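Jenar Shirt Set: data card

Summary

Jenar is a set of hand-collected demonstrations of one household task, handling a button-front shirt on a flat tabletop. Demonstrations were given with hand-held gripper tools; no arm was driven during collection. The set contains 786 episodes from 2 sites and is intended for training and testing policies that work from wrist-view images. Maintainer: Subbarao Joseph.

Contents

episodes/ one folder per demonstration, numbered from zero
calib/ lens and gripper calibration, one file per tool
splits/ train and held-out lists, plain text
notes/ operator notes, where any were written

Each episode folder holds the video from each tool, the tool pose track, the gripper opening track and a short metadata file. All tracks share one clock. Poses are given in meters and unit quaternions, in the table coordinate system. Gripper opening is normalized, with 0 for closed and 1 for fully open.

Sites

The two sites are Brundeck and Lunthorpe. Brundeck is a shared workshop and its backgrounds are busy. Lunthorpe is a plain room with one table and gives much cleaner views. The site name is stored in the metadata file. Do not use background features to infer the site during training; the held-out list is balanced on the assumption that this is not done.

Views

All video is wide-angle and stored as recorded, with the circular image inside a black border. No rectification has been applied. A typical view of a plaid shirt on a wooden table also takes in cables, nearby equipment and shelving, and users who need only the work area should mask the rest.
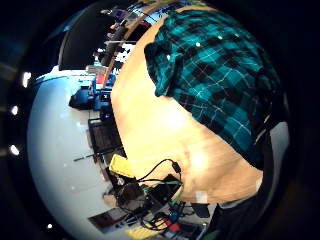 Task definition

1. The shirt starts on the table in any pose. Sleeves may be under the body.
2. The operator spreads the shirt with the placket up.
3. The operator folds each side toward the center, then folds the hem toward the collar.
4. The episode ends when both grippers are open and clear of the cloth.

Episodes in which the shirt leaves the table are kept and marked "dropped". Episodes in which a tool lost tracking for longer than one second were removed before numbering, so the numbering has no gaps.

Collection procedure

Operators were given ten practice attempts before recording. They were asked to keep the tool lens pointed at the cloth and to avoid crossing wrists. Speed was left to the operator. A session was limited to 45 minutes, and the tools were recalibrated at the start of every session.

A second person may be present at the table, and people's arms, clothing and faces may enter the view. The lens covers a wide enough angle that someone on the far side of the table can appear in full profile while the shirt and a gloved hand fill the other half.
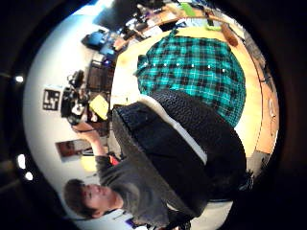 Faces have not been blurred in the restricted release. The open release, named Varma, contains 372 of the episodes, chosen by an automatic face check followed by a manual pass. Both releases use the same episode numbers, so results can be compared directly. Anyone who finds a face in Varma should report the episode number to the maintainer, and the episode will be withdrawn.

Labels

Phase labels (spread, fold side, fold hem, release) were added by hand after collection. There are 2831 labeled segments. Boundaries were placed at the first video image in which the gripper starts to close on the cloth. Labels for the spread phase are the least consistent, as operators often let go and took hold again several times. Segments shorter than half a second were merged into the one before.

Known problems

Dark cloth against dark gloves or sleeves gives weak edges, and segmentation models trained on plain garments tend to merge the two.
Pose drift of up to one centimeter is present near the table corners.
Operators at Lunthorpe were all right-handed. The side fold order is strongly biased there.
The audio track was dropped in the July export. Scripts that expect it should be run with the no-audio option.

Loading

Read the metadata file first and check the "tools" field. Older episodes name the tools "a" and "b", newer ones "left" and "right". The loader maps both forms to the newer names. Pass the calibration file that matches the tool serial number; the default file is for testing only.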